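周转箱该换的时候就换

我在仓库和配送这一行写了几年东西，写得最多的是货架、叉车和租金，很少写箱子。箱子太普通了，料箱、周转箱、金属斗，一家中等规模的仓里到处都是，大家习惯把它当作地面的一部分。这篇想专门谈谈箱子，观点很简单：多数仓库用箱子用得太久，而且一直把这种拖延当作节约。

先说一个具体的账。今年四月我去看过Suditz的一个分拣点，他们登记在册的料箱有669只，其中214只被现场的人用粉笔画了记号，意思是“能用，但别放怕刮的东西”。这个记号没有写进任何制度，系统里也查不到，全靠当班的人看见了自己绕开。换了新人，或者粉笔被蹭掉，记号就不存在了。也就是说，差不多三分之一的箱子处在一种说不清的状态里，账面上完好，手上大家都知道不完好。

管事的人对此的解释很有代表性：箱子还没破，底没有掉，壁没有裂，为什么要换？新箱子要钱，旧箱子已经折旧完了，多用一年就是白赚一年。

这个道理听上去很顺，问题出在“破”的标准上。箱子很少一下子坏掉。它总是先磨，底面先磨，因为每一件东西都落在底面上，又从底面上被拖起来。然后是内壁的下半截，那里最容易被硬角撞到。涂层先起一小块，边缘翘着，后面每蹭一次就扩大一点。等到露出一大片的时候，谁也说不出是哪一天开始的。按“破没破”来判断，这只箱子一直到最后都没破，可是它早就不是原来那只箱子了。

涂层这件事，我觉得被低估得最厉害。很多人以为涂层是为了好看，掉了无非是难看一些。其实涂层起码管着几样事情：挡锈，让表面容易擦干净，让软的包装在上面滑得过去。掉了涂层的边缘是毛的，塑料袋、薄纸盒、海绵一类的东西碰上去，轻则留印，重则挂破。挂破了怎么办？退货单上写的是“包装破损”，责任落到供应商或者运输头上，没有人会回头去查那只箱子。于是箱子省下的钱，从另一个口子流出去了，而且流得很安静。 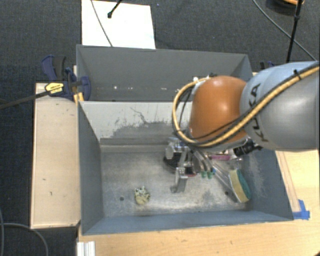
再说底面。底面磨亮了，很多老师傅反而喜欢，说顺手，东西好推。这话有一定道理，新的粗糙面确实涩。但是磨亮的面常常是花的，一块亮一块雾，光从上面打下来，反光也是一块一块的。深色的大件放在里面无所谓，浅色的小件、透明袋装的小件就容易看漏。Trirkico的仓里做过一次清箱，把标为“空箱”的一批全部翻过来抖一遍，从40只箱子里抖出了垫圈、标签和几包透明袋装的螺丝。这些东西在盘点表上早就记成了丢失。

箱底的孔也值得说两句。有的孔是出厂就有的，用来排水或者固定；有的是后来为了装什么架子钻上去的，架子拆了，孔留着。孔小的时候大家觉得无关紧要，可小件恰恰就会卡在孔边，或者干脆从孔里漏下去。我不主张见孔就堵，排水孔堵了一样有麻烦。我主张的是每个孔都要有人说得清楚用途，说不清楚的就封上。这件事一个下午可以做完，但是我去过的仓库里，做过的很少。

有人会问，那是不是应该全部换成塑料箱，轻，便宜，坏了就扔。我不赞成。塑料箱有它的位置，衣物、食品、轻的日用品，用塑料箱合适。但是装金属件、带角的工具、沉一点的配件，塑料箱的底用不了多久就会拉出沟来，沟里积灰，洗也洗不掉。金属箱的好处在于它可以修：涂层可以重做，凹了可以敲平，底可以加一层衬。Wirnell那边有一批金属斗，重新喷过两遍，现在还在线上用，状态比隔壁新买的塑料箱好。所以我说的“该换就换”，换的可以是涂层，可以是衬垫，不一定是整只箱子。

还有形状。料箱做成斜壁还是直壁，常常是采购按价格定的，用的人没有发言权。直壁装得多，码起来整齐，但是角落里的东西难拿，手伸进去要转一下腕子，一天几百次，累的是人。斜壁的箱子，东西会往中间靠，取起来省力，代价是占地方，同样的开口，底下装得少。两种都有道理，要看拿取的次数多不多。存着不动的，用直壁；天天要往外拿的，用斜壁。我见过把两种反过来用的，深而直的箱子放在拣货位，浅而斜的堆在高层货架上，问起来，说是到货的时候就这么摆的。

两只箱子并排放，中间那道隔壁最吃亏，两边都在撞它。可是检查的时候，人站在外侧，看到的是外壁，隔壁的内面要弯腰探头才看得见。我建议检查箱子先看隔壁，再看底，最后看外壁，把顺序倒过来。外壁上的划痕大多不碍事，它不接触货物，贴标签的地方平整就行。现在很多点检表把外观放在第一项，外观合格，后面几项就顺手打了勾。

那么到底多久看一次？我的意见是不要按年，要按用量。一只放在角落里的箱子，三年也磨不了多少；一只摆在主通道拣货位上的，几个月就能看到底。按年检查的结果，是把人力花在好箱子上，把坏箱子放过去。做法可以很笨：给拣货位上的箱子编号，每个季度轮换到低频位置去，轮换的时候顺便看一眼。这样磨损会摊得平均，看的动作也不用另外安排时间。Athumani的库房照这个办法做了一段时间，现场主管告诉我，最大的变化是粉笔记号少了，因为有问题的箱子在轮换的时候就被挑出来，进了待修区，不用靠记号提醒别人。

待修区也要有规矩。没有规矩的待修区，最后都会变成第二个仓库，忙的时候缺箱子，就有人从里面拿回来先顶着用。顶着用的箱子又不会再回去。我觉得最少要做到两条：进去的箱子倒扣着放，倒扣的就是不能用的；修好的由专人翻正，别人不翻。

说到底还是谁来定的问题。箱子的好坏，每天伸手进去的人最清楚，可是报废单要由坐在办公室的人签。签字的人看到的是单价和数量，看不到手套上被毛边挂出来的口子。我不认为签字的人有错，他手里的资料就是那些。应该改的是资料：把因为包装破损产生的退货、漏在箱里的小件、换手套的频率，和箱子放在同一张表上。放在一起以后，要不要花钱，花在喷涂上还是花在新箱上，讨论起来会快很多。

也会有仓库算完以后发现，旧箱子确实还可以再用一阵。那当然好，继续用。我反对的是不算，只凭一句“还没破”就把它推到明年。明年再看，还是没破，涂层又少了一块。

如果只打算做一件事，我建议从拣货位开始，把箱子清空，擦干净，戴上薄手套沿着内壁下半截摸一圈。挂手的地方用记号笔圈出来，拍照，编号记下。圈了多少，先不要急着讨论预算，把数字贴在班组的板上，过一个季度再摸一遍，两次的数字放在一起看。

2018年7月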